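Garlic mustard, the ditch, and a very long May

Up at 5:40. Fog in the low field, couldn't see the gate.
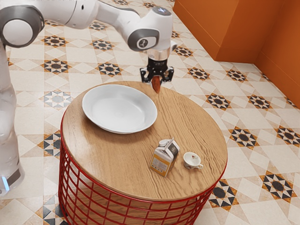

You're pulling it too late, was the word from the woman two lots up, shouted over the fence before I even had both gloves on. Once the pods are on you've lost the year, she said, and you're only walking the seed around on your boots. She wanted me to mow the whole ditch and be done. I said I'd think about it. I won't mow. Mowing at this height just makes it flower again lower down, I did that our first spring here and got a carpet of stubby little plants setting seed at ankle level.

But she's half right about the pods. Checked. Most of the stand along the road is in flower still, white on top, and under the flowers the first thin green pods are starting. So it's this week. Bag everything. No leaving it in piles on the bank like last year, when the piles went right ahead and ripened lying down.

Began at the culvert and worked toward the Calton side. Ground soft from the rain, roots came out whole if I got low enough and pulled slow. That S-bend in the root at the top, you have to get your fingers under it or it snaps and you've done nothing. Snapped maybe one in every handful. Went back with the old dandelion fork for those.

4 bags by breakfast. The black ones. Very heavy, dragged two, carried two, regretted it.

Coffee. Toast. A tick on my sock, flicked it in the sink.

Back out by 8. Wrote down what's in the ditch besides mustard because I keep meaning to and never do:

jewelweed, seedlings everywhere, thick as cress
sensitive fern, just unrolled
skunk cabbage, huge already, leaves like a tablecloth
one jack in the pulpit, under the ash stump, new to me!!
marsh marigold, going over
burdock, small, the big rosettes not till further up
multiflora rose, of course

The jack was the best part of the morning. Nearly stepped on it. I've walked that bank for years and either it wasn't there or I wasn't looking, and I'd bet on the second. Striped inside the hood, dark purple-brown and pale green. Lay down on my stomach in the wet to look properly. A car went by slow, probably thought I'd fallen.

Stuck a flag by it so I dont trample it with the bags.

Now the burdock. I should hate it. The dog comes in every October looking like a doormat, and my good wool hat was ruined by it, never got the last ones out. But I had a goldfinch on the dead stalks all through February, right outside the kitchen window, picking at the heads when there was nothing else standing up out of the snow. So I leave the ones behind the shed and dig the ones by the path. That's the policy. It's not a very strict policy.

Dug nine of them before I quit. Taproots like fence posts. The last one beat me, I cut it off as deep as the spade would go and it'll be back.

Tried a bit of root for lunch, scrubbed and sliced thin and fried. First year roots only, the second year ones are like eating rope. Okay. Earthy, a little sweet, took forever to chew. Needed salt. Would I do it again, maybe, if I've dug the thing anyway.

The mustard leaves I've given up on. Everybody writes about the pesto. Made the pesto once. Bitter, and I had it in the freezer in little cubes for a year before I was brave enough to throw it out.

Rained from one to a bit past two. Did seed orders at the table. The Brurnis catalog has gone up again, and they've dropped the plain wild bergamot and only sell it in a mix now, with a lot of stuff I don't want (cosmos? in a native mix?). Kultis still sells it straight by the packet. Ordered from Kultis. Also swamp milkweed and a blue vervain, both for the ditch once it's clear, becuase if I leave bare dirt there the mustard will be back in it by fall. Total with shipping was 52 dollars, more than I meant to spend. Told myself it's less than a dinner out. We don't go out to dinner.

Thought about goldenrod and decided no, I don't need to pay for goldenrod. It's coming in from the back field on its own, a yard or so a year along the fence. People sneeze and blame it and it's the ragweed, blooming right next to it and looking like nothing. I had this argument at the feed store last fall and lost, even though I was right.

After the rain went out to the back field to see how the teasel plot was doing. Not a plot, just the corner where the teasel is. Last May I counted rosettes there and got 231. Wanted to see if cutting the heads off in July did anything. Did the count the same way, string across, walk, drop a pebble in the bucket for each one. Got 74.

Counted again from the other end because I didn't believe it. 74.

So that's something! Or it was the dry summer. Or voles. I'd like it to be me. A lot of what's left is big, rosettes as wide as a dinner plate, and those will bolt this year, so July is going to matter. Put it on the kitchen calendar in red. Heads off before they brown, into a bag, not on the ground, see above re: piles.

I do keep a few in a jar on the windowsill. Dry, they last forever. The water that sits in the leaf cups where they join the stem, in high summer, with drowned gnats in it — I could look at that for an hour. Wicked plant. Bees all over it too, the band of purple flowers that starts in the middle and splits and goes both ways up and down the head. So I go out there with the loppers feeling like a bit of a villain.

Saw on the way back:
a wood frog, in the wheel rut
mayapples, all umbrellas, a few with the bud underneath
poison ivy, shiny red, right where I put my hand to get over the wall. Washed at once with dish soap and cold water. We'll see.

The Imrie trail people have put a boot brush at the trailhead, finally, saw it when I drove past for milk. A good stiff one on a post, with a sign about seeds in your treads. Used it even though I wasn't going in. My boots were a disgrace, there was a whole mustard root wedged in the left heel. So she's right about the boots as well, blast it. I'm going to screw an old scrub brush to the porch step. We have one somewhere. Under the sink?

Evening. Fence side of the ditch still to do, from the mailbox down to the bend. Bags lined up by the garage, tied. The town says they can't go in the yard waste pile, they'd compost it and spread it everywhere, so it's regular trash, one or two a week, and meanwhile they sit there and cook. They already smell of garlic. The whole garage smells of garlic. My hair smells of garlic.

Two cleavers burrs stuck to the page as I write this, must've come off my sleeve. They're hardly even ripe, it's the leaves that grab, the whole plant is like velcro. Used to throw it at my sister's back as kids, long strings of it, she'd go all through church with it on.

Wrist itching. Could be the ivy. Could be thinking about the ivy.

Things for tomorrow:
finish mailbox to bend
more bags, the thick kind
move flag, it's too close to the jack, I'll hit the root
find brush
ask up the road if she wants her side done while I'm at it. She'll say mow it. Offer anyway.
take a look at the thistle by the pump, if it's bull thistle dig it, if it's the native one leave it strictly alone. Check the leaf undersides — white and felty is the good one. I think. Look it up first, got it backwards two years ago and dug up the wrong plant and felt sick about it for a week

Peepers loud tonight. Window open. Back hurts, bed.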